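### Grout haze on dark floor tiles, wont come off

Hi all. We tiled the laundry and back hall with big charcoal porcelain tiles, pale grout. Looked great for a day. Now there's a cloudy film over the lot and mopping just moves it around. Grout was Sallness fine joint, light grey. Tried hot water and dish soap, then white vinegar, which did something near the door but it's patchy. Colour I'm after is dark squares with thin light lines, like so:
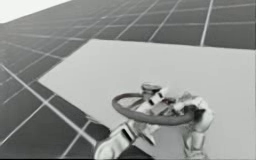

**Houda Slaoui**

Tiles are 2 weeks down. Is it too late? Don't want to wreck the grout. Also my neighbour reckons I should just seal over it - sounds wrong to me.

---

**Darius Mihăilă**
2022-03-15

Don't seal over it!! You'll lock the haze in and then you're stripping sealer as well.

Not too late. Go easy on the vinegar though, it's hard on cement grout while it's still young. What I'd do:

- sweep, then vacuum, get all the grit up
- wet the whole floor first with plain water so the joints are full before any cleaner touches them
- sulfamic acid cleaner mixed weak, whatever the tub says for haze. Gloves, window open
- small patch, white nylon pad, leave it a few minutes, scrub, mop up, rinse. Rinse again. Clean water each bucket
- dry with an old towel, dont let it air dry or you're back where you started

Test behind the washing machine first. Check it's cement grout too - if the Sallness bag says epoxy, acid won't touch it and you need the epoxy remover instead.

Matte dark tiles show everything btw. Long hallway with light coming in at one end is the worst, any film and you see it all the way down. Crouch at the doorway and look along the floor when you think you're finished, you'll catch spots you missed standing up.
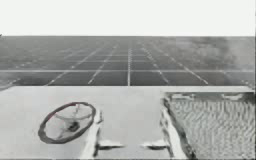 Catinca Bratu: did ours with the weak acid mix and the second rinse mattered more than the scrubbing. First go I skipped it and got white streaks, had to redo the whole hall. Also change the towel when it gets soggy.

---

**Rodica Furtună**

steam mop worked for me, might of been a diffrent grout tho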